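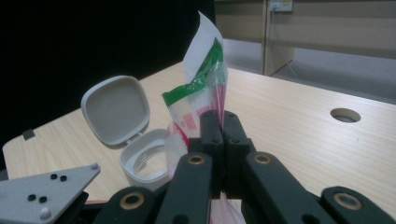
Afonso Mota has been saving food bags for years and he's not embarrassed about it. Bread bags, rice bags, the thin crinkly kind that most people ball up and toss. "The plastic's fine," he says. "You paid for it. Use it twice." The type he means is whitish and half see-through, with a green band running across and red stripes down one side, print you can half read once it's all crumpled. He has a drawer of those. Two drawers, he corrects me.

We talked in the kitchen of his place over the old Dalter shop, 26/08/2019, coffee going cold. He runs Doden, a small refill store – dry goods, soap, oil. Bring your own container. Opened in December with 5 kinds of beans and one scale.

First question, the obvious one. Why bags and not jars?

"Jars are heavy. People walk here. Somebody's grandmother is not carrying six jars up the hill." He shrugs. "A bag weighs nothing, you fold it, it goes in your pocket."

So how do you clean them? Turn inside out, shake over the sink, wipe with a damp cloth, peg it up. No hot water, he's firm on that. "Hot water and it goes all wrinkly and small and then you're mad at me." Anything that held raw meat goes in the trash, no arguments. Same with holes.

Folding is where he gets serious. Flatten, push the air out from the bottom, thirds, then a knot if it's a long one. His sister does triangles. "Too slow," he says, "but hers look nicer, I admit."

I ask about the big Serrano supermarket across the road. Are they a problem?

"They sell bags, I fill bags." Laughs. Then, more quietly – rent is the problem. He pays 1673 a month, and he's been told to expect 2000. He'd like to stay, he has a bread shelf coming from Bametti and nowhere else to put it.

Last thing, does he ever buy a new bag?

"For my lunch? No." Thinks about it. "Freezer ones, sometimes. Dont print that."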